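Brurkora Seed Library - Frequently Asked Questions

Last updated 28/07/2024

Who can borrow seeds?
Everybody who has a Brurkora library card. Children can borrow on the card of a parent. If you live in Tasura you can also use our seeds, but please register first at the desk.

How many packets can I take?
You can take 3 packets per visit. In May, when the demand is very high, we ask you to visit only once in the week.

Do I have to bring seeds back?
We would be happy if you do, but there is no fine. Last season we lent 1,578 packets and received 61 back, so we are used to it. Beginners should not worry.

Which seeds are easy to save?
Beans, peas, lettuce and tomatoes. Squash and pumpkin cross very easily with the neighbor's plants, and we do not accept them - sorry.

How do I dry the seeds?
Spread them on a plate or a coffee filter, in a room with good air, not in the sun and never in the oven. Tomato seeds need to stand in water for a few days before that. Beans are ready when you cannot make a mark in them with your fingernail.

How should I store them at home?
In paper first, then in a box with a lid, in the coolest room you have.
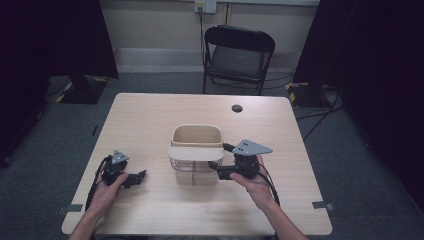 Write the name of the variety and the year on every packet. A packet without a year goes to our test tray, and it can take a long time until we lend it out.

How long do seeds stay good?
Onion and parsnip are best in the first year. Tomatoes can be good for five years or more. If you are not sure, put ten seeds on wet paper and look after one week how many have sprouted.

Where do your seeds come from?
The first collection, around 800 packets, was given by the Hämäläinen garden when it closed. Newer ones come from members and from the Skivitz nursery.

Whom can I ask?
Ilze Jaunzems answers questions about borrowing and cards. For questions about growing, please leave a note at the desk for Elīna Koppel. She reads them all, but in the spring the answer can be slow.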